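The drawer of small cloths

January 11, 2025 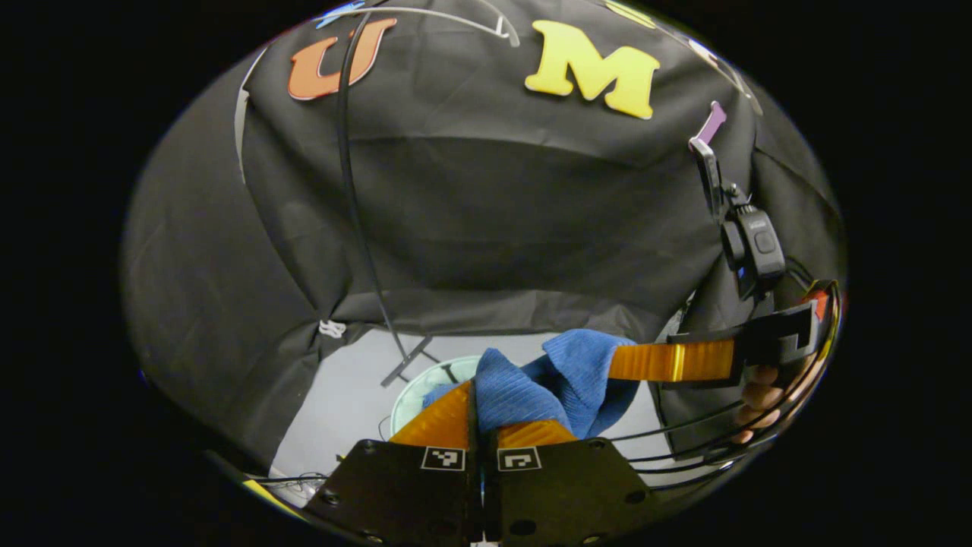 I started with the small things, as my aunt taught me. She says that if you begin with coats and blankets, you are tired after one hour and the socks stay in a heap until spring. So this year I left the big wardrobe closed and took only the drawer where we keep socks, kitchen towels and the cloths for cleaning glasses. All of them live together, and this was my first mistake, made many years ago.

My method is simple. I put everything on the floor and I touch each piece once. If it is thin at the heel, it goes for dusting. If it is good, I fold it immediately, before I take the next one. Knitted things are the most difficult for me. They do not keep a sharp fold like cotton does, and the ribbed ones pull themselves back into a ball when you let go. I fold them in three, not very tight, and stand them in the drawer on the short side. My friend Oksana Hrynyshyn rolls hers, but I find that rolled socks become wide at the top and then I don't like to wear them.

For the very small pieces I use bowls. I had several plastic ones from the kitchen which lost their lids, and I was going to give them away in November. Now one is for socks without a pair and one is for hair ties and other little things that are always on the bottom. A bowl is better than a box for this, in my opinion, because you see what is inside and your hand goes in easily. Orest Horobets wrote to me after my last post that he uses old tea tins. I tried it, but I forgot what was in them.

I finished the drawer with 11 pieces for dusting and 8 socks which are alone. I will keep the single ones until the end of winter. Sometimes the second one is inside a pillow case or in the leg of some trousers - last year I found one in the sleeve of my raincoat.

The bottom of the drawer I wiped with warm water and a little soap, and I left it open for the night to dry. I don't put paper inside any more, it moves and makes folds under the clothes.

Next is the shelf with the bed linen. I have two sheets there that fit no bed in our home, and I still have to ask my sister if she wants them.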